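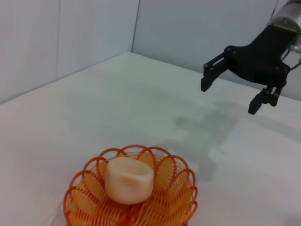
Opinion | Climate & Air

Every February the people of Lakport argue about wood stoves, and every February the argument stops when the warm weather comes. I think this year we should finish it.

The town council wants to pay households to replace old stoves, and it presents this as a climate measure. I support the money, but I don't like the label. Smoke from a bad stove is first a problem for the lungs of the person next door. My neighbor Océane Bergeron keeps her windows closed from five in the evening, and she does not need a global model to explain to her why.

So far 196 households have asked for the payment and 79 have received it. The others wait, and while they wait they burn what they have, which is often wet wood. A cheap moisture meter and a dry place to store logs would help many of them already this winter – but the program pays for neither.

Florian Boyer wrote on this site that we should forget stoves and look at the trucks on the Wornby road. He is right that the trucks are dirty. But the road belongs to the region, and the stoves are a thing our council can decide alone, in one evening.

I would ask the council for two changes. Pay first for the houses in the valley, where the cold air sits and the smoke stays with it. And publish the readings from the school monitor every day, also when they are bad.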